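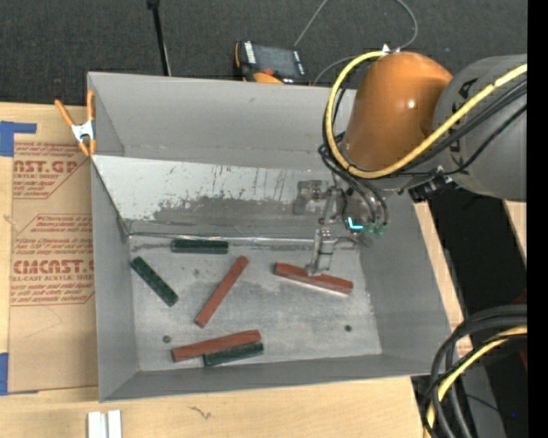
Print this page | E-mail this page

Home | Town History | Kids' Corner | Maps | Contact

How Did Rivley Get Its Library?

Have you ever walked into a library and wondered who put it there? In Rivley, the answer is: the whole town!

Long ago, Rivley had no library at all. If you wanted a book, you had to ride the train all the way to Vastberg (and hope it was open when you got there!). So the people of Rivley held a big meeting and decided to build their own.

Building costs money, and they needed 3000 dollars. That was a huge amount back then! Families held bake sales, concerts and a giant July picnic with sack races. The picnic alone raised 866 dollars. Wow!

Next came the land. The Triantafyllou family owned an apple orchard on Takora Street, and they gave one corner of it to the town. A few of the old apple trees are still growing behind the building.

On opening day the shelves held 946 books, and 115 children signed up for library cards. Each card was written out by hand in blue ink.

Does your town have an old library, school or meeting hall? Look near the front door for a stone with a year carved in it. It's called a cornerstone, and it can tell you when the builders got started. Happy hunting!

Print this page | E-mail this page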